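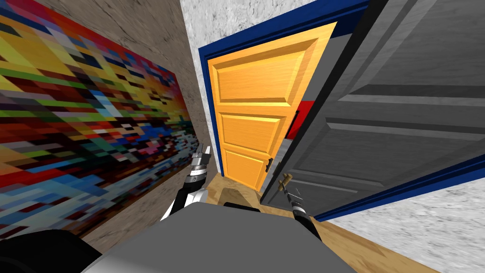
Colldale has released Prollska 4, an update to its simulation package for teams that train two-armed robots to open doors. The new release comes with 837 door layouts, and 26 of them put two doors close together, a setup that earlier versions left out. The robot may have a grey door with a brass-colored lever at its right gripper and a closed orange door straight ahead, so the software has to choose the correct handle. Wall colors and patterns can be changed between runs.

Kirsty Treloar, who manages the package at Colldale, says the paneled doors were the most requested item. Licenses are sold by the seat and run for six months. Current users get the update at no charge. Files for the Eide arm are included, and support for Iltero grippers is planned for August.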